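Print this page | E-mail this thread
Reading time: 4 minutes

Budget for a teardown cell: arm first or gripper first?

zbahrami
We refurbish and part out office desktops. The plan is one robot station for the inner steps: lid already off, fan and drive bay still in, pull the RAM, open the CPU retention, lift the processor, drop both in trays. A person does the lid and the cabling for now. Throughput in August was 676 machines through two benches. The request has to be in by 29th September and I have the following lines so far.

Arm, six-axis, small payload
Gripper with electric drive, plus fingers
Wrist camera and mount
Controller and table
Guarding
Integration

My manager wants the arm line fixed first and everything else fitted to what is left. Is that sane? – Zohreh Bahrami

tolstack_43
No. Fix the fingers first. Inside a desktop case the reach and payload of the arm are almost never the limit. The limit is how much metal you bring down next to the socket. Stock parallel fingers are sized for blocks and bottles. Get a finger drawing, then work out the wrist, then the arm.

kettering
Disagree in part. Fingers can be cut again in a week. An arm you cannot return. If the arm has poor repeatability at the pose you need, no finger geometry will save you. I would put the arm line in firm and carry a generous tooling line under it.

tolstack_43
Repeatability on any current small arm is well inside what a DIMM latch asks for. What you can't get back is wrist clearance. Choose an arm with a fat last joint and you'll be working around it for as long as you own it.

a.catacutan
We run a cell like this at Bollis, two years in. Some items missing from your list, in the order they hurt us:

Spare fingers. Buy three sets at the start.
A tool changer. We skipped it and bought it in the second year at a worse price.
Case fixture. Desktop cases are not square once the lid is off and the floor flexes.
Cable restraint. Power leads drift back over the memory slots if they're only pushed aside.
Scrap allowance. We lost 7 boards to bent socket pins before the retention lever routine was stable.

Ours came from Zimanov as a package. The quote had a single integration line and it took me some effort to have it broken out. Ask for that before you sign. – Analyn Catacutan

zbahrami
Useful, thank you. Does the tool changer cost you height? Clearance under the drive bay is my main worry.

a.catacutan
Yes, and it is real height. We bring the wrist in tilted on the socket side and never vertical. On the small form factor cases we take the bay out by hand first. That is labor you should put in the running cost, because the vendor won't.

kettering
Then at that point is the robot saving anything? If a person removes the lid, the cabling and the bay, they are ten seconds from having the RAM out as well. I would price a second pair of hands and a decent bench fixture against this before sending any request. I'm not against the cell. I'm against a payback figure that counts only the steps the robot is good at.

tolstack_43
Fair. For RAM alone I agree with you. The case for the robot is the socket, where tired hands do the damage, and boards with a good socket sell.

zbahrami
For reference, this is the sort of approach I have to plan for. Dell board, Intel processor, retention frame up. Look at the width of the fingers next to the socket, and at the sheet metal over the upper part of the board.
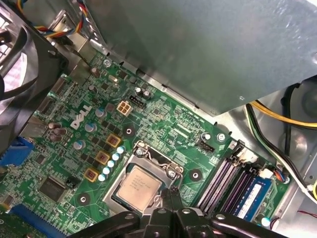
Revised lines after this thread

1. Finger design and three sets, quoted before the arm
2. Arm, chosen on wrist envelope
3. Wrist camera, with its own light, listed as a separate item
4. Tool changer, with the added height stated on the drawing
5. Case fixture and cable restraint
6. Integration, broken out by step
7. Scrap allowance and manual bay removal, under running cost

tolstack_43
Item 1, ask for slimmer tips. Those are wide for socket work, and the fasteners stand out where I'd want a flat face. Item 3, yes to the light. The shroud throws a shadow over the top of the board and you don't want the camera hunting for a connector in there.

kettering
Still missing a line for the manual baseline. Time 96 machines by hand, same case mix, and put the number next to the vendor's cycle time.

zbahrami
Will do. I have a quote coming from Prasard and one from Su. Su quotes the arm and gripper as a set and will not separate them.

a.catacutan
Ask Su whether the warranty survives third-party fingers. Ours did not, and we found out from the invoice.

zbahrami
Added to the list of questions. I'll post the broken-out figures when both are in.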